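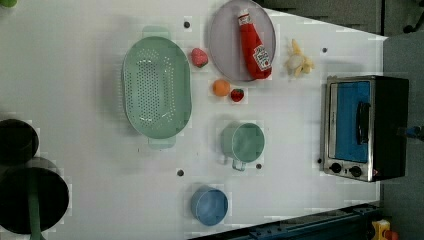

Home | Fixtures | Visits | Clubs

Got to Hinerport softball ground just before ten for the open day, gates already busy. New batting cages first, then the bullpen. Snack table had a bottle of red ketchup on its side across a plate — very ballpark. Villalba's juniors were hitting off the machine, and hitting it hard. Some 538 through the gate by lunch, they said.

Pilar Sepúlveda ran the pitching clinic. Four girls throwing at a time, wrist snaps then full circles. Loud and quick, good fun.

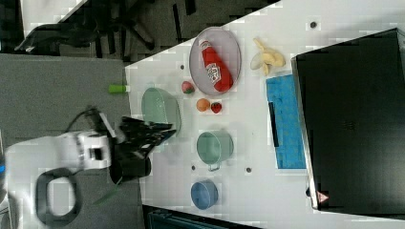
Renata Aravena thought the infield was playing slower than last season and wanted it rolled before Febuary. Fair point, two grounders died on me.

Short scrimmage after, Villalba won it late.

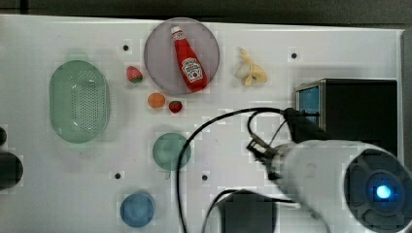
Getting there

Bus to the north gate, then walk. Parking is hopless.

Contact us | © Hinerport Softball | Back to top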